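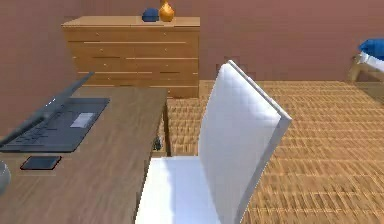 **How many examples should we record before changing the room?**

Twelve good runs of one task, then move something. Past that point the extra runs are too much alike to teach the arm anything.

The rest of these tips come from the Tirbridge workshop, where we collect household tasks in rendered rooms and on the bench. They are in no special order.

## Before you start

- Write the task as one short sentence: "close the laptop", "push the chair in". If it needs an "and", split it into two tasks.
- Reset the room from the saved layout. Dragging things back by eye leaves them a little out each time.
- Check that the objects have the names on the Ekance list. A chest of drawers is a "chest", never a "cabinet" or a "dresser".
- Do 2 practice runs and delete them.

## Setting out a desk

Leave ordinary clutter where it is. A phone or tablet lying near the laptop is useful, as the arm has to learn to leave it alone. The same goes for a chair pushed up close. Shift the chair by a hand's width between batches and turn the laptop a few degrees.

Change the lighting last. If you alter the light and the layout together and the results drop, you won't know which one did it.

Ornaments on a far surface can stay put for a whole session. Swap them at the next one.

## While recording

Move at a steady pace and don't stop to think halfway. Pauses get copied. If you lose your place, end the run and mark it "spoiled".

Keep honest misses. When the fingers slip off a lid and you go back for it, that is worth having, so mark it "recovered" and carry on. Leif Sundqvist used to throw these out and had to record most of April's drawer set again.

Take a break after 20 minutes. Tired hands cut corners, and the paths get sloppy well before you notice.

## Saving and checking

1. Save after every batch to the Dritetti folder, under the task name.
2. Play back the first and last run at normal speed.
3. Look for objects that have sunk into a surface or are hovering over it.
4. Note anything odd in the log, even if you kept the run.

Stan (the checking script) flags any run under 5 seconds. Most of those are false starts and can go, but closing a lid can be that quick, so watch it first.

Spare controller batteries are in the top tray. Put the flat ones in the tin.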